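Billomari Hardwax Oil – Clear Matt, Interior Timber
Product code: BHO-CM
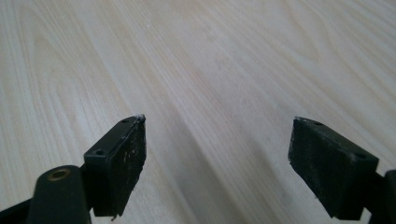
Billomari Clear Matt is a two-in-one oil and wax finish for indoor tables, desks, benches and shelving. It soaks into the timber and cures in the top layer, with very little film left on the surface. We recommend it over our Satin for pale timber, where gloss tends to hide the figure. On wood with long, curving streaks and cathedral grain like the piece in the photo, a matt sheen lets you read the pattern from across the room. Clear Matt will warm the colour a little. If you want to keep a cream or beige timber as close to raw as possible, use Clear Matt Pale (code BHO-CP), which has a small amount of white pigment in it.

Sizes
200 mL tin
1 L tin
4 L tin
The 4 L tin is made to order. Allow ten working days.

Suitable for
Solid timber and veneered board, bare or previously oiled. Common uses are dining tables, desk tops, bedheads, stair treads and kitchen shelves. It can go on a kitchen benchtop, but keep it well back from the sink cut-out or give that area an extra coat.

Not suitable for
Outdoor furniture, decking, shower rooms, or anything already varnished or painted. Old polyurethane has to come off completely. The oil can't get past it and will stay tacky.

Preparation
Sand to 120 grit, then 150. Stop there for most timbers. Going finer than 180 closes the surface and the oil won't take evenly. Sand with the grain on the last pass and vacuum well. A tack cloth is fine as long as it is wax free.

Check veneer thickness before you start. Some board has a face veneer well under a millimetre and a machine sander will go through it quickly. Hand sand only.

Application
Stir the tin thoroughly. The matting agent settles to the bottom and an unstirred tin will dry shiny at first and cloudy towards the end. Don't shake it.

Put on a thin coat with a white pad, short-pile roller or lint-free cloth. Work it in along the grain. Leave for 10 minutes and wipe off everything that hasn't soaked in. Most of the complaints we get are about sticky patches, and most sticky patches are oil that wasn't wiped back.

Leave overnight with the windows open and apply a second coat the same way. Two coats will do for shelving. Dining tables and desks should have three. You can rub down lightly between coats with a 400 grit pad if the grain has lifted.

Light use after 24 hours. Full cure takes three weeks – keep water, hot cups and tablecloths off it until then.

Oily rags
Rags, pads and sanding dust with oil on them can heat up and catch fire by themselves. Lay them flat outdoors to dry, or soak them in water and put them in a sealed metal container before binning. Do this the same day.

Care and repair
Wipe with a damp cloth and a drop of mild soap. Avoid spray cleaners with ammonia or bleach. Rings and scratches can be sanded out locally and re-oiled without stripping the whole top. Feather the edges of the repair and expect it to look slightly darker for a week or so.

Customer notes
"Did a blond ash desk with the 1 L and have plenty left over. Third coat was worth doing." – Smaranda Ardeleanu

"Good finish, slow to dry in a cold garage. I brought the shelves inside in the end – the smell was gone in four days." – Sunil Mridha

Goes with
Kolitz white applicator pads, pack of five
Rusex wax-free tack cloths
Billomari Timber Soap, 400 mL

Stock and delivery
The 200 mL and 1 L tins are in stock at our warehouse. Oil is classed as dangerous goods for air freight, so all tins travel by road. Unopened tins can be returned within 30 days. We can't take back opened tins or tinted orders.

Safety data sheet and colour card available on request.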